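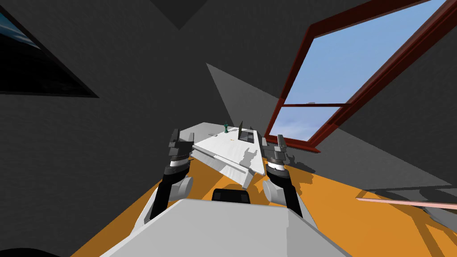

Notebook, 11/19/24: Primon issue 2, lettering and color

Back at the desk after far too long on the convention stuff. I'm writing this down tonight while it's fresh, because the last time I trusted my memory with a lettering fix I ended up redoing the same four balloons (twice!) and then found the note I'd made in September under a pile of blotting paper.

So, where Primon is. All the inks for issue 2 are scanned. Pages one through the diner spread are lettered, the spread itself is half lettered, and everything after that has placeholder type that I'd be mortified for anyone to read. Colors are flatted up to the ferry landing. I keep calling it the ferry landing even though we moved the whole thing to a train station in the second draft. If you open the files and see layers named "ferry," that's the train station. I'm not renaming them now.

The lettering problem

The robot voice still isn't right. In issue 1 we gave Primon square balloons with a thin double outline, and on screen it looked great, really crisp, very pleased with myself. Then the printed copies came from Brernell and the two lines had closed up into one fat gray one on every balloon smaller than a thumb. You could only see the effect in the big shouty panels, and Primon hardly ever shouts.

Tried tonight:

Single heavier outline, square corners. Prints fine, I'm sure, but it reads like a caption box. I showed it to myself cold after dinner and got lost on page six over who was talking.

Single outline, corners clipped at an angle. Much better. Has a bit of the old paperback computer look, and the tail can come off a clipped corner, which I love. Gets crowded when there are two balloons stacked.

Rounded balloon like everyone else's, pale blue fill. Pretty, and completely wrong for the story. The whole point of the diner scene is that the waitress can hear something's off before she knows what it is, and blue goo doesn't do that.

Going with the clipped corners. I made a template at the size we use most and a wider one for the long speech on the platform. Both are saved in the shared lettering folder, so please use those and don't draw them fresh, or the angles will wander (mine did, three balloons in).

Typeface stays the same. I know, I know. I did try the narrow one again and it's lovely until you hit a capital R next to a capital K, and this book has MacLeish Rock in it on nearly every page.

Color

I pulled the whole platform sequence warmer. In the rough colors everything at the station was green-gray, and so was the flashback, and so was the rain, and by the end of it I felt like I was looking through pond water. Now the station lamps are a dirty orange, the flashback keeps the green to itself, and the rain is mostly left as paper with a light tone under it. Page fourteen finally looks like night. Page fifteen looks like a slightly different night, so that needs another go.

One thing to watch: blacks. The printer's notes say to keep the rich black off anything with small reversed-out type, and I had it all over the departures board. Fixed on the two close panels. The long shot still has it, but there's no readable type there, only squiggles, so I'm leaving it alone unless the proof comes back muddy.

Also I lost most of an hour to a stray layer that was tinting every coat in the crowd. It was a scrap of flat color I'd left on multiply above everything else, named "test." Deleted it and felt like a genius for finding my own mess.

Script bits that changed on the page

The landlady no longer says "I had one just like you." It gave away the ending of issue 4, and the drawing of her face does the job by itself anyway. I took the balloon out and the panel can breathe.

Cut the narration on the last page. All of it! It was explaining a shot of an empty coat hook, and the coat hook was doing fine.

The name of the town went back to Festthorpe after a short and embarrassing spell as something else. If you spot the old name on a sign, shout. I've searched the type, but a few signs are hand drawn and those won't come up in a search.

Print run and boxes

The quote from Brernell is in for 900 copies, same paper as before, slightly heavier cover. I asked about an uncoated cover and they'll send a sample. Total for the job is 1,408 with shipping, and that's under what I'd been bracing for, so yes to the heavier cover. They want final files as one document with the spreads split into single pages. Last time I sent the spreads whole and got a very polite email.

Still open

Letter the right half of the diner spread, and move the waitress's first balloon up so it stops sitting on her hand.

Match the night on fifteen to the night on fourteen.

Redraw the tail on page nine, panel three. It points at the dog.

Decide on the inside front cover. I'd like the timetable drawing, but it needs cleaning up and I've got ink under every fingernail as it is.

Check the hand-drawn signs for the old town name.

Scanner glass needs a wipe. There's a speck that turns up in the same corner of every sky, and I've been painting it out page by page like a fool.

Files are backed up to the gray drive. Nib for the rain pages was the old stiff one from the tin, and I've put it back in the tin, so please leave it there.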